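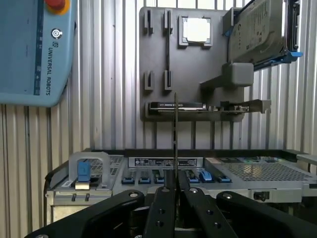
Bench Team, Cluvinia Reuse Workshop

December 23, 2025

Clock batteries and lost settings

Carried on with the question Gwawr raised at the last stock check. Too many machines are coming back from the shelf with the date reset and the boot order back to default. We had been putting it down to flat cells and swapping every one before dispatch. I wanted to know whether that was a good use of cells.

Method as before. Each machine is set to the right time against the workshop clock, boot order changed to disk first, power lead out, left on the shelf, then started again and the setup screen read before anything else is touched. Cell voltage taken with the small meter at the start and end. Vy did the readings on the first batch and I did the second, using the same meter and the same leads.

Batch sizes: 60 machines in the first, 15 in the second. The second batch were all from the Rondus lot, which had been standing in their store since June without mains.

Findings so far:

First batch, 4 machines lost their settings. All of them had a cell reading well under the rest, so no argument there. New cells in, repeated the test, settings held.

Second batch is less tidy. Several lost the date but kept the boot order, which I did not expect. Huw thinks the setup values on those boards are kept in flash and only the clock runs off the cell. That would fit. He is going to look for the board manual. If he is right then our check of "boot order kept, so cell good" is no use on that model and we should stop writing it on the job card.

Also in the second batch, one machine with a good cell that lost everything. Cell read fine out of the holder and fine in the holder. Took it out, bent the side contact in very slightly with the plastic pick, put the cell back. Settings held overnight. Put it down as a poor contact, but I would like to see it hold for longer before it goes out. Marked and left on the bottom shelf. Please leave it unplugged.

Cell supply. Khang ordered a bag of 100 from Falteck. The new ones read slightly lower than the old brand straight out of the packet but very even from one to the next. I am not worried by it. Do not tip them loose into the tray as was done last time, they short against each other and go flat. They stay in the strip until used. Old cells go in the lidded tub by the door with a bit of tape over each.

Job card wording. Current line says "battery replaced Y/N". I suggest we change it to voltage found, then replaced or left. It takes a few seconds and we would have the numbers to look back at. Niamh is fine with this as long as the box is big enough to write in. She also asked that people write the reading and not "ok". Fair point, I have done it myself.

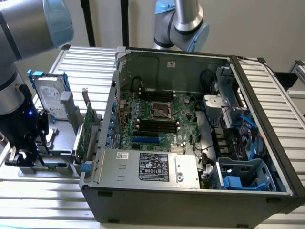

Should the cell come out while the mains lead is still in?

Take the mains lead out first, then hold the power button in for a moment, then lift the cell. On a lot of these boards the standby supply is live whenever the machine is plugged in, and a slipped pick can bridge something it should not.

Side note on the meter. The black lead is getting stiff near the plug and the reading jumps if it is moved. I checked a handful of the earlier figures again with the Nicholas meter from the other bench and they agreed, so the results stand, but the lead wants replacing. Spare leads are not in the drawer where the list says they are.

Tried the setup clock against the workshop clock on the machines left from the first batch. Most had drifted a little, some fast and some slow, and it did not seem to follow the cell voltage at all. The operating system corrects it once online so I am not chasing this further.

To do
Huw - board manual for the Rondus machines
Khang - meter leads, and find out the date code on the new cells
Vy - repeat shelf test on the ones that lost the date only, with new cells in
Me - draft the job card line and pass to Niamh
Check the bottom shelf machine again after the break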